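Tablecloths on Work Tables: Keeping Them Flat, Clean and Out of the Way

Filed under: Workshop, Shared Rooms

Our workshop in Hernville has one long table that gets used for everything. Glue-ups on some days, sandwiches on others. A cloth makes the room nicer to sit in and saves the tabletop from rings and scratches, but a cloth that slides or hangs too low is a nuisance. These are the things that have worked for us.

Measure before you buy

Measure the top, then add the drop on each side. For a table people only sit at, an 8-inch drop looks right. For a table people stand and work at, keep it to 4 inches. Anything longer catches on belt buckles and chair arms. If you already own a long cloth, fold the extra under and hold it with flat clips on the underside of the top.

Our main table is 67 inches long. Cloths sold for six seats usually fit it with a little left over.

Getting the creases out

A new cloth comes folded in a tight square and the creases can stay for weeks. Check the label first. Cotton can be ironed damp. Vinyl can't be ironed at all. Lay it over the table in a warm room overnight, pattern side down, and the worst of the folds will relax. A hair dryer on low helps with the stubborn ones. Keep it moving.

Stopping it from sliding

Rubbery shelf liner under the cloth works better than clips on a smooth table. Cut it a few inches smaller than the top on all sides so it doesn't show. Don't leave cheap liner on a varnished top all summer. Ours stuck, and it took a whole afternoon in April to get the bits off with dish soap and an old plastic card.

What to leave on the table

Keep small decorations together at one end, on a tray. When you need the space you lift one thing and not five. Black trays show dust, so wipe them when you wipe the cloth. A framed picture is safer lying in a tray or leaned well back than standing on a thin strut.

Flowers can stay if the vase is heavy for its size. Fill it only a third of the way on a work table. Change the water every other day and pull off any leaves that sit below the water line.

Stains

Coffee: blot, then cold water and a drop of dish soap.
Candle wax: let it harden, lift it with a spoon, then iron between paper towels if the fabric allows it.
Wood glue: get it while it's wet. Once dry on cotton, soak in warm water and scrape gently.
Marker: rubbing alcohol on a cotton ball, tested first on the hem.

Chairs and the floor

Roll office chairs back to the shelves when people will be standing. Baskets and bins belong against a wall or under a shelf, and cords shouldn't cross the path between the table and the door. 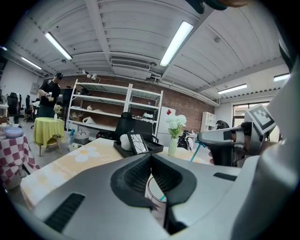
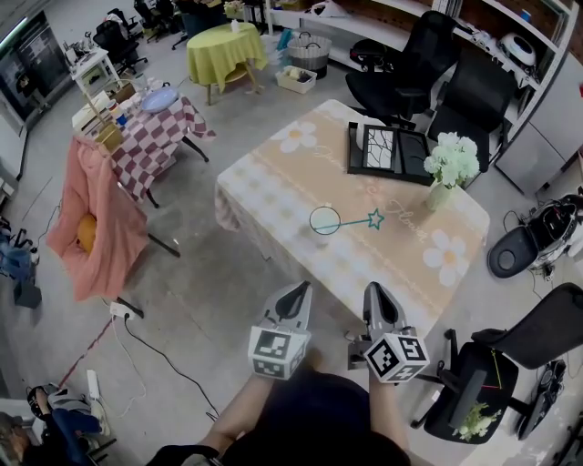 Flowered cloth on the long table, tray and vase kept on top, shelving behind.

A reader in Daston wrote in to say that shelf liner never held for her on a glass top, and that she sews a few curtain weights into the hem at each corner instead. She takes them out before washing, and she says the cloth hasn't moved since.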